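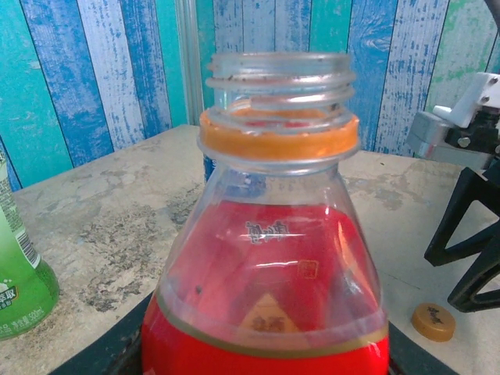
4.2 Scope of the rules for two-arm unscrewing

The Grulach code of practice covers bench cells in which two arms share one rail and one table. It was drafted for closures that are turned by one gripper and braced by the other. The code has 11 clauses, of which three bear on the present task: clause 3 on holding, clause 6 on loose parts and clause 7 on the release of a shared object. The others deal with guarding, power and access and were applied without change.

Clause 3 defines an arm as either holding or working. The holding arm must have closed on the body of the item before the working arm may come within one finger length of the closure. The two roles may not be exchanged while the item is off the table. Figure 2 shows the left arm as holder, with a green bottle raised and its cap towards the right gripper. In this posture the working arm is allowed to turn its wrist and to move along the axis of the neck, and all other motion is limited to creep speed. The code does not say which arm should hold. At Bromville the choice was left to the operator and entered in the log before the start of each trial.

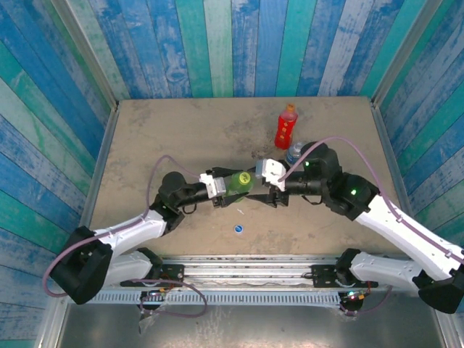 4.3 Loose parts

A cap that has left its bottle is a loose part under clause 6, wherever it comes to rest. The earlier draft asked for the table to be cleared after every removal. We found this hard to apply, as each clearance meant opening the cell and repeating the start checks, and the time spent at the door soon exceeded the time spent on the task. The revised wording permits loose parts to stay on the table on condition that none lies under the planned path of a closed gripper at less than the stated clearance. An opened bottle left upright, as in Figure 1, counts as a fixed obstacle for planning purposes and its cap is listed separately.

Soft packs are treated in the same clause, although they have no closure to turn. The outline of a pack changes with the grip, so the planner must use a box drawn around its largest expected extent, and the second arm must keep its fingers open until it is given leave to close. Figure 3 shows a red pack in the right gripper and the left gripper open, with three caps on the table.

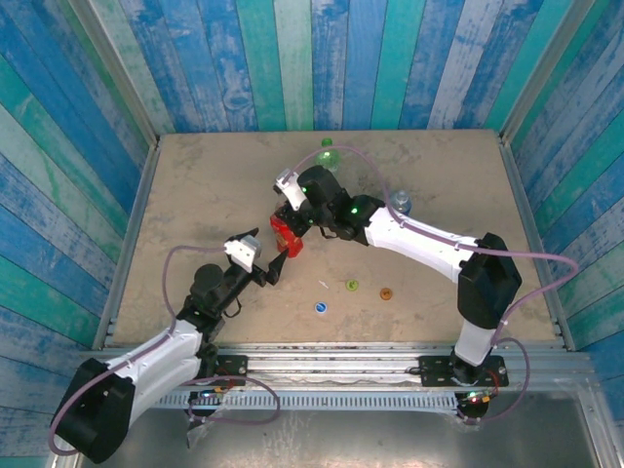

Liltico, commenting on the draft, held that the revised clause is too generous. In its view a cap is small enough to be missed by the table check and hard enough to jam a finger, and a limit on the number of loose parts would be simpler to audit than a clearance. We accept the point about audit. A fixed limit would not, however, separate a cap at the back wall from one directly below the wrists, and the second case is the one that matters.

4.4 Release of a shared object

Clause 7 applies when both grippers are close enough to touch the same part. Small round parts are the hardest case: the fingers of one gripper can hide the part from the wrist camera of the other, and contact between finger tips may be read as contact with the part (see Figure 4 for two grippers at close range with a small round object between them). The code asks that the receiving arm report a stable force reading before the giving arm opens.
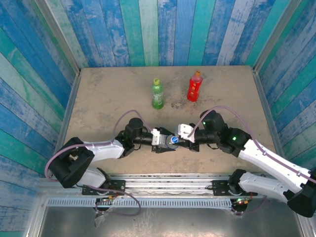 The length of the stable reading is left to the user of the code. We set it once for the whole series and did not tune it by object, so that a log from one trial could be read against any other. Over 70 trials were logged under this setting. Where the reading was not reached, both arms were stopped in place and the trial was closed as incomplete, even if the part could have been recovered by hand.

A second requirement of clause 7 is that upright items behind the grippers are included in the retreat path as well as the approach path. The Cabello planner checks the approach only. We therefore added the retreat as a separate planned move, with its own collision check, and logged it under the same trial number.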